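Chapter 4
The Clear Surface and Its Claims

In this chapter
What people mean by a tidy desk
Keeping, grouping and putting away
The Husen survey and what it can bear
Counting the cost of fetching
Key terms: working area, home position, grouping, fetch time

Most books on workplace organisation open with a promise. Clear the desk, they say, and the work will follow. The promise has been repeated so often in staff handbooks that few readers stop to ask where it came from, or whether the person who first made it had ever tried to find a pen in a hurry.

We will treat it in this chapter as a claim like any other. It may be partly true. A crowded table does leave less room for spreading out papers, and a sheet that lies under three other sheets is harder to find than one on top. From these small and rather dull facts, a good many authors go on to say that tidy people think better, make fewer mistakes and go home happier. Those are separate claims, and each would need its own evidence.

4.1 What counts as tidy?

Ask a group of office workers to tidy the same table and you will soon see the difficulty. One will sweep everything into a drawer. Another will push things to the back and call the job done. A third will line up the edges of the books, moving nothing out of reach, and be quite sure that the table is now in order. All three have tidied, and only the first has reduced the number of things on the surface.

It helps to split the word in two. Clearing means taking items off the surface. Grouping means leaving them there and bringing them close together, so that the rest of the working area stays open. Advice on desks tends to slide from one to the other without warning – often inside a single paragraph – and the reader is left to guess which is being praised.

Look at the figure before reading on, and decide which table you would call the tidier. Then try to say why, without using the words neat or clean.
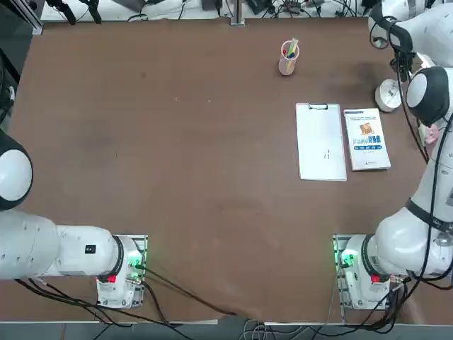
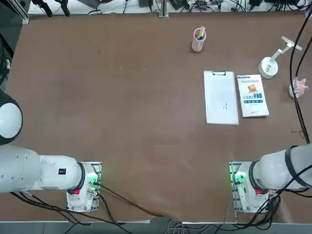
Figure 4.1 Open space in the middle of a brown tabletop. In the second view, a pen holder, a clipboard and a paperback book are grouped at the upper right.

Many students choose the first view, and their reason is usually that there is no desk lamp in sight. But a desk is for working at. Someone who wants to jot down a telephone number has pens and a clipboard close together in the second view, and the group still leaves plenty of bare table. Whether it is in the right place is another matter, and a picture cannot settle that. We would need to know where the person sits and which hand they write with.

4.2 The Husen survey

Husen, a supplier of office furniture, sent a questionnaire to 321 desk workers and had 204 replies. Most of those who answered said that they worked better at a clear desk. The result was taken up by Nikolaidis, a training firm, and appears in the notes for its Drestance course as proof that clear desks improve output.

It is nothing of the kind. The survey asked people what they believed, and no one's output was measured. Nor do we hear from those who left the form unanswered, perhaps under a pile of other forms. A company that sells cupboards also has some interest in where your things end up – a point the course notes leave out.

Before you start section 4.3

Choose a table you use every day. For one morning, note each time you get up or open a drawer to fetch something. Keep the list, as you will need it for the exercise on fetch time.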